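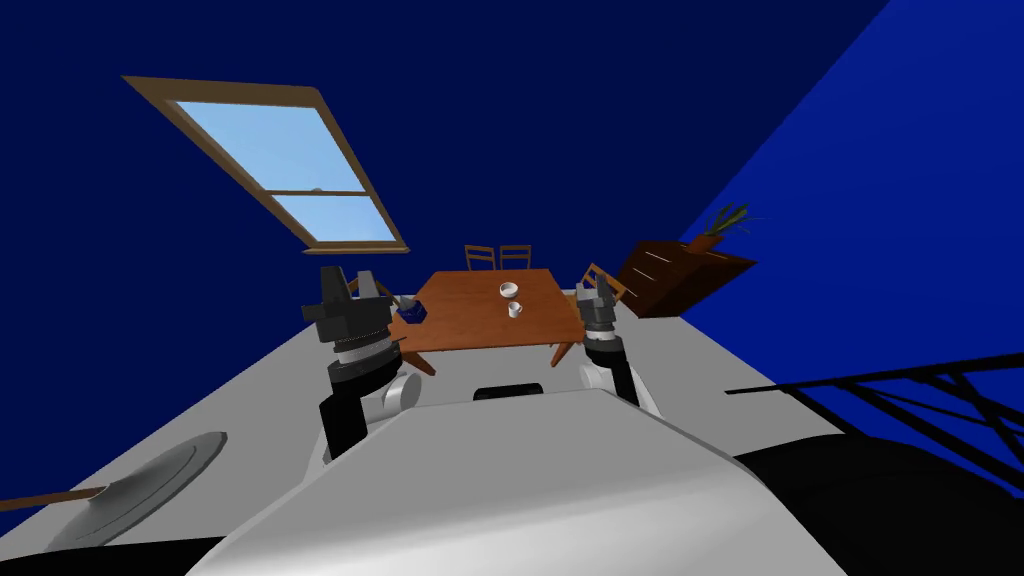 Vale a pena levar as dúvidas da cozinha a um dia aberto de robótica? Vale, e muito: quem programa um robô para pôr a mesa teve de pensar em cada gesto que nós fazemos sem reparar, e desses gestos saem dicas ótimas para casa.

Pesquisar dicas... Procurar

1 de agosto de 2024 | por Thandeka Moodley

Fui ao dia aberto da Losby e voltei com o caderno cheio! O programa deles chama-se Gasela e treina um robô de dois braços primeiro em simulação, numa sala de jantar feita em computador, com mesa, cadeiras e loiça branca. A equipa já lá tinha corrido 3209 ensaios desde fevereiro (e partido, imagino, muita chávena virtual).

Coisas que já experimentei cá em casa:

Taças e chávenas longe da beira. No Gasela deixam sempre um palmo livre à volta do tampo. Passei a fazer o mesmo e a toalha deixou de arrastar os copos.

Primeiro as cadeiras, depois a loiça. Puxe as cadeiras para fora antes de trazer a primeira taça, e já não anda a contorná-las de mãos ocupadas.

Pegue na chávena pelo corpo quando estiver vazia e pela asa quando estiver cheia. Parece conversa de avó, mas o rapaz da demonstração passou até 14 minutos a explicar-nos isto e eu teria ficado mais!

Loiça clara em mesa escura, loiça escura em mesa clara. Ajuda as câmaras e ajuda também o meu pai, que vê mal ao fim do dia.

Vasos em cima da cómoda: encoste-os à parede, com as folhas viradas para onde ninguém passa. Um pratinho por baixo poupa a madeira.

Para as manchas redondas no tampo, uma senhora do grupo jurou por maionese deixada uma hora e limpa com pano seco. Ainda não tentei. Se alguém tentar numa mesa encerada, conte-me nos comentários.

A próxima visita é na oficina Drodach e já pedi lugar. Vou perguntar como se dobram guardanapos com uma pinça de dois dedos.

218 partilhas | 14 comentários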